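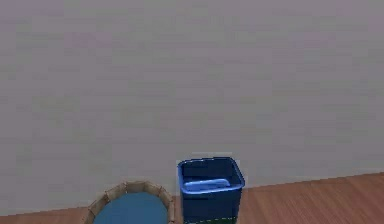

Marlies Berchtold reckons we'll all have a machine doing the tidying by next May and I should stop moaning about laundry. Hmm. Not convinced. Simulated houses are one thing, mine has socks in it.

Been reading up on Plamis over breakfast. 300 practice runs at putting stuff in a basket, 39 dropped. Fine, good even. But then it has to get to the next room, and that means doors.

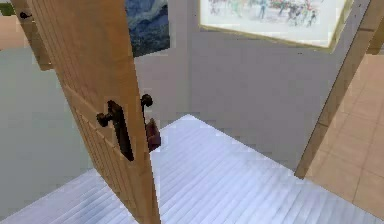
Handles are the bit I keep coming back to. Push down, pull, step back, dont let go too soon. My nephew got it at two. Lukian says Plamis still gives up on half of them, and thats with no shopping in its hand.

Anyway. Washing's done, must hang it up. Myself.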